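Vie locale | Commerces et ateliers

Nanent : l'atelier d'emballage de Ridard rouvre avec des tables plus larges

L'atelier d'emballage de Ridard, fermé depuis le printemps pour travaux, a repris son activité dans l'ancienne graineterie de Nanent. Il accueille les particuliers et les petits commerces qui veulent préparer eux-mêmes leurs colis, sur des tables mises à disposition à l'heure, avec le papier, la ficelle et le ruban gommé compris dans le prix.

Les travaux ont surtout porté sur la grande salle. Les murs ont été repeints en blanc, l'éclairage a été refait et les vieux établis, trop étroits, ont laissé la place à des plateaux blancs sur lesquels une grande feuille tient presque en entier. Le sol d'origine a été conservé. L'entrée se fait maintenant par la cour, où deux places de stationnement sont réservées au déchargement.

Le papier à bulles a disparu des rayons. Ridard ne propose plus que du papier brun, livré en rouleaux par Savstead et coupé à la demande. Avant de commencer, on déroule une feuille sur le plateau et on l'aplatit à la main. Elle protège les objets pendant qu'on les trie, puis sert à les envelopper. Les chutes sont froissées pour caler le fond des cartons.
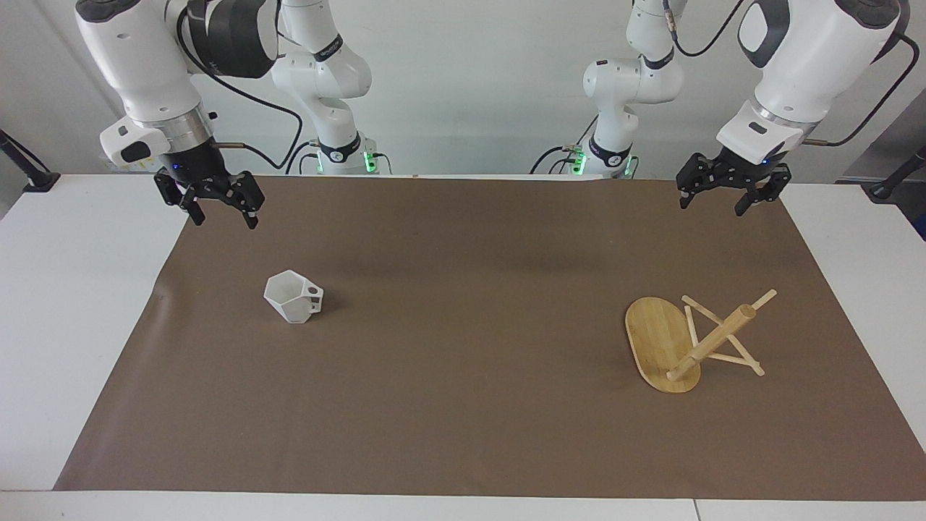

Selon une habituée, la largeur des feuilles change tout pour les cadres et les abat-jour, qu'il fallait auparavant emballer en plusieurs morceaux raccordés au ruban. Elle regrette en revanche que les rouleaux soient rangés si haut, et demande qu'on en laisse au moins un près des tables.

L'heure de table est facturée deux euros aux habitants de la commune. Au-delà d'une certaine longueur de papier, le supplément est calculé au mètre, selon un tarif affiché à l'entrée. Les cartons ne sont pas fournis, mais un bac de récupération est alimenté par les magasins de la rue, et chacun peut s'y servir. Les colis terminés peuvent être déposés sur place : le transporteur Briggs passe les prendre en fin d'après-midi, sauf le dimanche.

L'atelier compte 28 inscrits pour les séances d'apprentissage qui commenceront en août. On y montrera comment emballer la vaisselle, les livres et les objets de forme irrégulière, et comment fermer un paquet sans ruban adhésif. Une séance sera consacrée aux pliages pour bouteilles. Il faut apporter ses propres objets. Les inscriptions restent possibles au comptoir pour les groupes du soir, ceux du matin étant complets.

Pendant la fermeture, plus de 50 colis avaient été préparés dans une salle prêtée par la mairie, sur des tables pliantes. Ce dépannage a pris fin et le matériel a été rapatrié dans la graineterie. Les personnes ayant laissé des ciseaux ou des dévidoirs dans la salle de la mairie peuvent les réclamer à l'atelier.

Commentaires

Abonnée de Nanent
Bonne nouvelle, j'envoie des confitures à mes enfants tous les mois et chez moi je n'ai que la table de la cuisine. Est-ce que le ruban gommé s'humidifie sur place ou il faut venir avec son éponge ?

Lecteur du quartier de la gare
Il y a des mouilleurs sur le comptoir, j'y suis passé mardi. Par contre prenez votre cutter, ceux de l'atelier coupent mal et on déchire le papier au lieu de le trancher.

Lecteur
Dommage pour les bulles. Pour de la vaisselle fine, le papier froissé ça va si on en met beaucoup, mais du coup on paie le supplément au mètre. J'aurais préféré qu'on garde les deux.

Lectrice
@Lecteur : j'ai envoyé un service à thé entier dans du papier brun l'an dernier, deux couches par tasse et du tassé au fond, rien de cassé. Et la personne à l'autre bout a gardé le papier pour couvrir des cahiers.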